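### 4. Fitting the Pullico ankle leash

1. Lay the board deck down on the grass – sand gets into everything.
2. Thread the cord through the plug and pull the loop tight.
3. Close all three flaps of the rail saver.

**Caution:** never wrap the leash round your hand. Fingers are hard to replace.

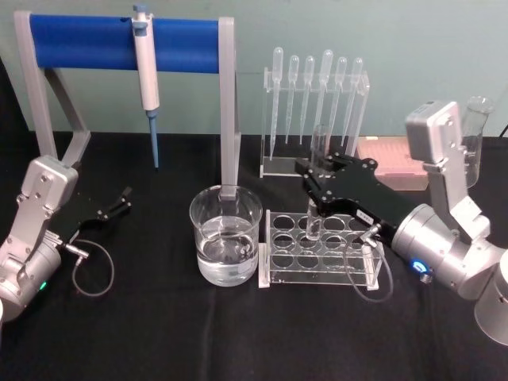 The strap goes on your back foot, with the cord pointing outwards. It should hang freely from the ankle, much as the pipette hangs from its blue bar, point down and touching nothing. Boards over 224 cm need the Lemden cord, part 1128.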